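Bench News: Two Grippers, One Wrist Camera and a Lot of Old Desktops

Jan 31, 2023

The teardown cell at Kanaan has spent most of the winter on one question: which gripper should we buy for the second arm? We promised readers a proper update once both candidates had been through the same set of jobs. The last of the runs finished on Friday, and the results are less one-sided than we expected.

For anyone new to the newsletter, the cell takes retired office desktops and removes the parts worth keeping. Memory goes first, then cables, drives, the power supply and the processor. People still do most of it by hand. The arm is there to take over the dull parts, starting with memory modules and cable plugs.

The two grippers on trial were the Stivden parallel gripper, which we already had on the first arm, and the Flakisent, a newer model that came to us on loan. Both were run on the same arm, with the same controller and the same wrist camera. The only things that changed were the gripper, its mounting plate and the offset between the fingers and the lens. We ran 265 pick attempts in total, and we threw out the ones where the case had not been clamped down properly.

The Stivden is the stronger of the two. It holds a plug firmly and does not drift when the arm pulls back. On big power connectors it was the clear winner, and it never dropped a part on the way to the tray. Its weak point is size. The fingers are thick, and the body behind them is wide enough to bump a drive cage when the arm has to come in at an angle. In a small tower that happens more than we would like.

The Flakisent has slimmer fingers and closes more gently. It was better at opening memory latches and at getting hold of a module without rubbing the one next to it. It also has a finer position reading, so the controller can tell a good grip from a bad one sooner. On the other hand, it slipped on stiff plugs, and the rubber on the fingertips started to wear before the trial was over. We changed the pads once.

Most of the runs used Dell desktops, which we have plenty of. They are a fair test. The memory slots sit close to the processor socket on one side and to a mess of wiring on the other, and there is not much open space to work in.

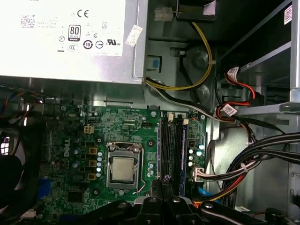
Cables turned out to be the biggest source of trouble with either gripper. A memory slot stays where it is, and the arm can be taught to find it. A bundle of wires lies differently in every case, even when the model number is the same. When a cable crossed over a part the arm was supposed to reach, the planner either gave up or pushed the cable along with it. Neither is good. For now we have a person move the worst bundles out of the way before the arm starts, and we log each time this is needed.

We also tried two camera positions. The first put the camera high on the wrist, looking straight down past the fingers. The second moved it back and tilted it, so the fingertips showed at the bottom of the view and more of the case could be seen above them. The tilted mount won easily. Having the fingers in view let us check the offset at any moment, and the wider look helped the software find the corner of the board on its first try. The straight-down mount gave a sharper view of a single slot, but the gripper body hid too much once the arm was close.

Light matters more than the camera itself. The metal parts inside a computer case are shiny, and the heat spreader on a processor can throw back enough light to wash out everything near it. We got rid of the ring light after the first week and put up two soft lamps, one on each side of the bench. Glare dropped right away. The labels on power supplies are still hard to read from the wrist camera, so we will keep scanning asset tags by hand at intake.

The controller gave us fewer problems. We are still on the Oten unit, and the latest settings let us limit the closing force for each type of part. That saved a few memory modules early on, when the Stivden was set up for plugs and the operator forgot to switch it over. The force setting is now tied to the job name — you load the job and the limit comes with it.

On speed there is little to choose between them. A clean module pick took almost the same time with either gripper. The real time was lost on second tries, and those came down to cables and camera angle more than to the fingers.

Where does that leave the purchase? Our plan is to keep the Stivden on the first arm for plugs and power connectors and to put the Flakisent on the second arm for memory and other small parts. Before we sign anything, we want to see how a harder fingertip pad holds up. A set is on order and should be here in February. If it wears as quickly as the first, we will look at printing narrow fingers for a second Stivden.

The job files and the run log are on the shared drive in the folder marked "gripper trial." The log has a notes column that is worth reading, especially for the failed picks. If you run a similar setup and have found a good way to deal with loose cables, please write to the bench address. The cell will be closed to visitors while the second arm is being bolted down, and bookings will open again once the safety check is done.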